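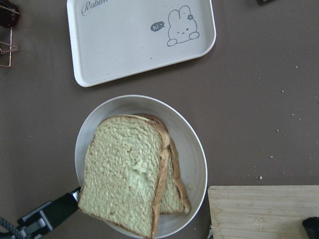
Our street festival in Bamville has always been one block, and this year we want to close two. I took over the food and drink tables in April and got handed the street closing along with them, which I have never done. The second block has a church, a tire shop and a row of houses with driveways that open only onto the street. I have 19 tables signed up so far. Most are small, one or two people with a folding table and a few things to serve from, on the order of a white tray with a cartoon rabbit on it saying "hi~", so I'm not worried about heavy equipment or trailers. What I need to know is who has to agree before the town will close the second block, and whether the people in those houses can stop it. The clerk's office told me to "get signatures" and gave me a blank sheet with lines on it. Do renters count? Does the church count as one signature? We are in the same county as Gasatwood if that helps.

Asked September 2024 in Fairs, Parades and Street Events

3 answers

hillroad51

It depends on the town, but in our county the closing goes to the street department first and then to the council as a consent item. The signatures are for the council. They want to see that every address on the block was told, and that most of them said yes. One signature per address is normal. A renter can sign for the address they live at. The church is one address and so is the tire shop, but go talk to the tire shop in person before you do anything else. They lose a day of business and they are the one most likely to show up at the meeting.

Write on each line the house number, the printed name, the signature and the date. If no one is home after two tries, leave a notice and write down when you left it. The houses can't veto it on their own where I live, but a council member will usually pull the item if three or four of them complain.

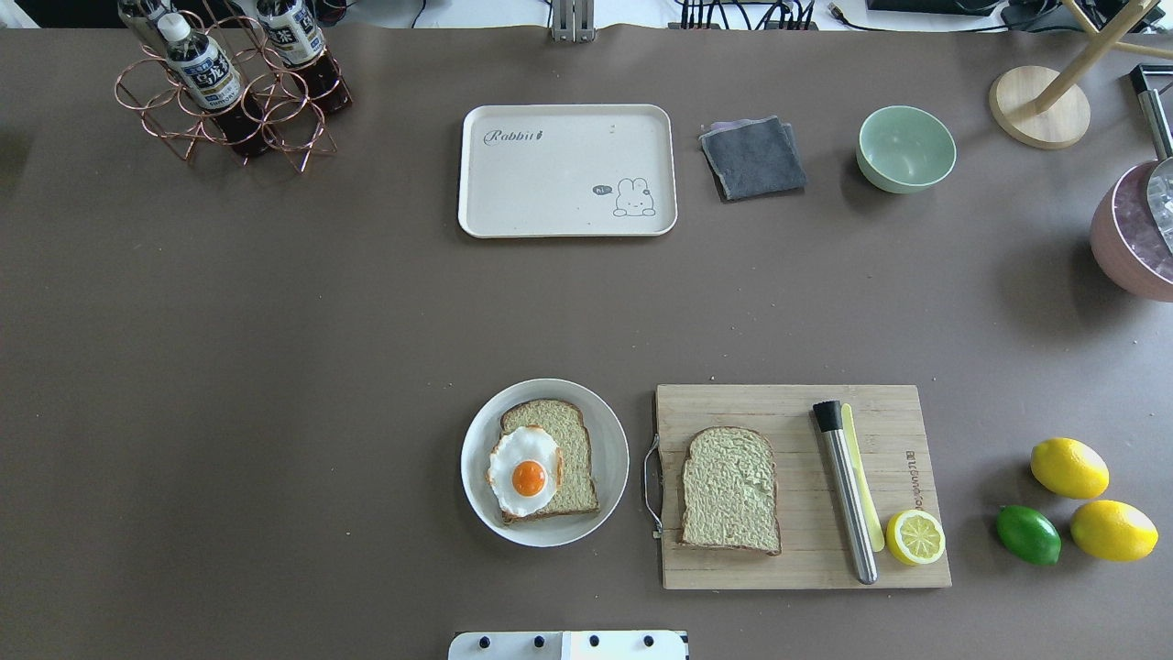

Emergency access is the other part of the application, and it decides how your tables get laid out. The fire marshal will ask for a clear lane down the middle of the street, the full length of both blocks. Get the width from him in writing and chalk it before set-up. People will creep into it during the day. A table that starts out with a wire bottle rack and three bottles of tea has a cooler and two lawn chairs in front of it by noon, and then a stroller parks next to that. Put one person on each block whose only job is to keep the lane open. For the driveways, give each household a printed pass and a phone number, and have someone at the barricade who can walk a car out slowly. Also ask what the town charges for barricades. Ours took a $1000 deposit and mailed it back later.
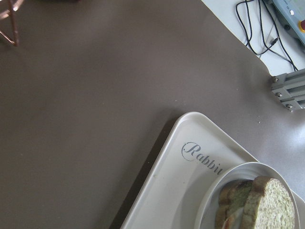
Teresa Scanlon added that the deadline matters more than the signatures. Her town wants the application 60 days ahead, and the council meets once a month, so missing one meeting can mean missing the festival. She said to ask the clerk for the last date the packet can go in and work back from there. She also had to name the town on the insurance certificate. The agent did it at no charge, but it took over a week, and the first one came back with the wrong street on it. Her group files everything through Hirkix, the online form system, and she advised printing the confirmation page - twice it did not send an email.

pangaribuan_st

Just get the signatures, it's not that hard. We did ours in one evening. Bring a pen that works.

Comment from the person who asked

Thanks all. I talked to the tire shop and the owner is fine with it as long as he can get the tow truck out the back by the alley. I'm writing that into the application. Still waiting to hear about the lane width. If we don't make the council date we'll stay with one block and move some of the tables to the church lot. 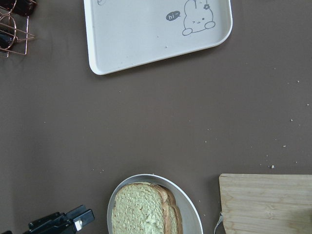
Other questions in Fairs, Parades and Street Events

Can a parade route cross a state road?
Who pays for the portable toilets, the town or the group?
Gasatwood craft fair - is there a waiting list for booths?
Do we need a permit for a bake table on a private lawn?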